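Household Textiles and Fibre Care
Unit 8: Liners, Covers and Loose Furnishings

Reading for this unit: the Sultana booklet on washable furnishings, sections on cotton and linen. Bring your fibre chart from the last unit.

Purpose of the unit

Earlier units dealt with clothing and bed linen. Here we look at cloth that is fitted to something else: basket liners, cushion covers, drawer linings, chair slips and table runners. These pieces are often left out of a care routine. They get washed when they look grey, and by then the dirt has usually worked into the fibre.

Terms

Liner: a removable piece of cloth that sits inside a container. It may be tied, elasticised or simply folded over the rim.
Turnback: the part of a liner that folds down over the outside.
Ease: extra cloth allowed so that the piece fits without strain.
Loomstate: cloth as it leaves the loom, not yet washed or finished. Loomstate cotton will shrink.
Colourfast: holding its dye in washing, rubbing or light. A cloth can be colourfast in one of these and poor in another.

Choosing cloth

Plain-weave cotton is the usual choice for liners. It is cheap, takes a hot wash and presses flat. Calico is a good starting point for students because mistakes cost little. Linen wears longer but creases, and it frays at a raw edge, so allow more for the seams. Polyester-cotton needs less ironing and shrinks less. It also holds oily marks, which matters if the liner is used for bread or baked goods.

Avoid anything with a loose or open weave if the container is cane or wicker. Cut ends of cane catch the threads. Run a hand around the inside before measuring and trim any sharp ends with side cutters.

Measuring

Measure the base first, then the inside height at each corner. Woven containers are seldom true, and a square one may be out by enough to twist a fitted liner. Use the larger measurement and take up the difference in the seams. 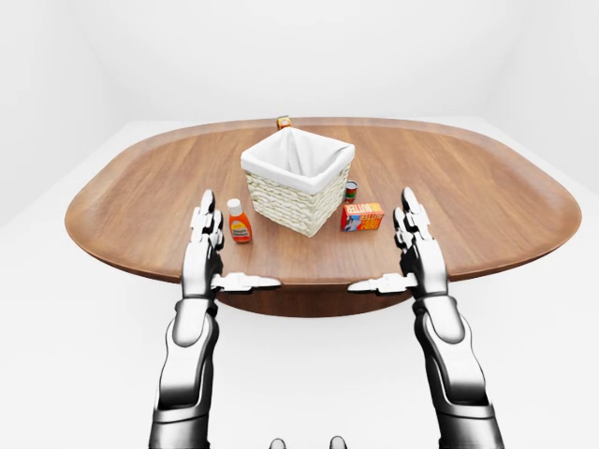 Add the turnback to the height before adding the hem. A turnback that is too short will ride up each time something is lifted out. For the class exercise we use a turnback of 8 cm and a double hem of 2 cm. Write all the measurements on the pattern paper, including the direction of the grain. The lengthwise grain should run up the sides.

Wash the cloth before cutting. Use the same temperature you expect to use later on. Dry it, press it, then square it up along a pulled thread. A torn edge isn't always straight once it has been pressed.

Washing and drying

Take the liner out and shake it outdoors. Brush lint from the seams, where it collects and goes hard. Treat marks while dry if they are greasy and while damp if they are tea, fruit or wine. Do not put hot water on egg, milk or blood, as heat sets protein.

White cotton can be washed at 60 degrees. Coloured cotton is safer at 40 or lower. Chlorine bleach weakens cotton with repeated use and will yellow some finishes. Oxygen bleach is slower and kinder to the cloth.

Dry white pieces in the sun and coloured pieces in the shade, inside out. Peg by the hem. Never put a damp liner back in a cane or wicker container, as mildew can start in the weave and is hard to shift.

The container itself is cleaned with a soft brush and a barely damp cloth. Painted finishes should be tested on the underside first.

Case notes: the Stollport samples

The sample set from Stollport holds 3 liners cut from the same bolt and washed in different ways. Compare the corners and the fold line of the turnback. The fold is where wear shows first, and the one washed with chlorine bleach has begun to split along it. The Starov swatches in the back of the folder show the same fault in a heavier cotton. Please return both sets to the tray.

Practical work

Draft a liner pattern for a container from home. Make a toile in calico and fit it before cutting the good cloth. Attach a care label of your own, using the symbols from Unit 3. Hand in the pattern, the toile and half a page on your choice of fibre.

Students using the Ikov overlocker must thread it themselves. The threading chart is taped inside the lid.

Next unit: mending and patching.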